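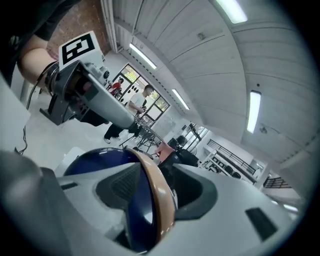 Hand-held gripper with square marker on top

Section 4. Adding subtitle files to your Reltlow film library

Reltlow Player shows subtitles from separate text files stored next to the film. It does not download subtitles and it does not supply films. You must have the right to use any file you add to the library.

Before you start

Check that the film already appears in the Library list. If it does not, complete Section 3 first. Subtitle files must be in SRT or VTT format and saved with UTF-8 encoding. Files in other encodings will load, but accented letters and non-Latin scripts may be shown as blank squares.

4.1 Adding a single subtitle file

1. Close the film if it is playing.
2. Open the folder that holds the film. The path is shown under Library > Details > Location.
3. Copy the subtitle file into the same folder.
4. Rename the subtitle file so that it matches the film file exactly, up to the final dot. Capital letters count.
5. Add the language code before the file ending. For a Sinhala file the name would end in .si.srt, and for a Serbian file .sr.srt.
6. In the Library list, select the film and choose Refresh.
7. Play the film and open the Subtitles menu. The new language is listed by name.

Note: If the menu shows "Unknown" in place of a language, the code in step 5 is missing or has been typed with three letters. Only two-letter codes are read in this version.

Caution: Do not rename the film file to match the subtitle file. The Library treats a renamed film as a new entry and your place in the film, rating and notes will be lost.

4.2 Correcting the timing

1. Play the film and pause it at a line of clear speech.
2. Open Subtitles > Timing.
3. Press Later or Earlier. Each press moves the text by 200 milliseconds.
4. Resume the film and check the next few lines.
5. Choose Save to keep the setting for this film only.

If the text starts in step but drifts as the film goes on, the file was made for a different frame rate. Timing correction will not cure this. Use a subtitle file made for your copy of the film.

4.3 Limits

Subtitle tracks per film: 10
Largest text size, in points: 96
Longest file path, in characters: 548

Films kept on a Jukesholm network drive follow the same steps, but Refresh may take almost 10 minutes on a large library. Do not disconnect the drive while the progress bar is showing.

Text for this section: Sewwandi Mridha. Last changed 6/6/19. For audio tracks, see Section 5.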